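Support > Retail Cells > Shemweta restock arm > Ticket 3508

Status: open, again

Arm faults on bay 2 every night at the same step. Domeo says recalibrate. I've recalibrated. The log still shows a grip timeout at 600 ms, and I doubt a third pass will change that. Bottles get set by hand until it's fixed.

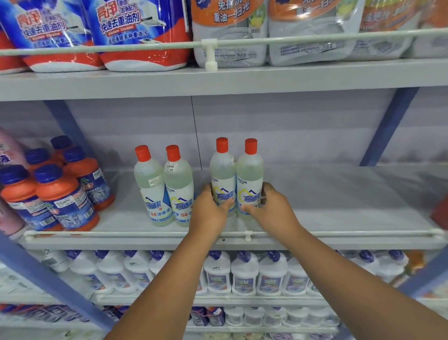 Raised the timeout to 1,000 ms as told. Same fault, only later. Fodach pads swapped in August, no difference that I can see.

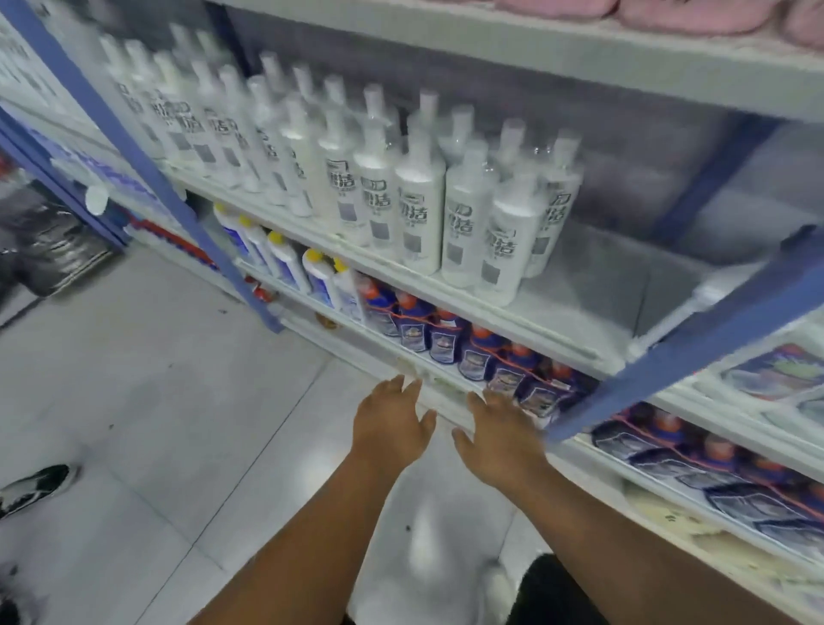 Next suggestion was the depth offset. Fine, but the taught path assumes single bottles. The dark blue ones with orange caps have a string tied across them, and I can't find a setting for that. Please send one, or a tech.

Related tickets
Druta rail homing drift
Pad wear after 1,414 cycles

Contact support | Back to top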